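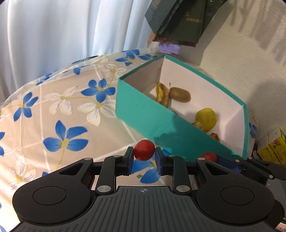

Swapped the Paliren finger pads for the Stubbs ones on both grippers. The Palirens closed too hard on soft things. Cherry tomatoes are my usual test now - small, shiny and easy to spoil. The Stubbs pads hold one between the very tips.

Next up, bigger fruit. Same linkage, same pads, 8 grips each.
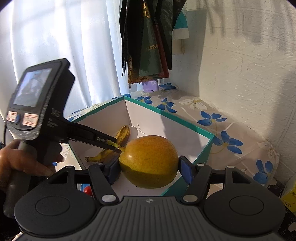 Last edited 5 Feb 2020

Wide fruit sits between the pads, stem off to the side. Paliren pads go back on tomorrow to compare.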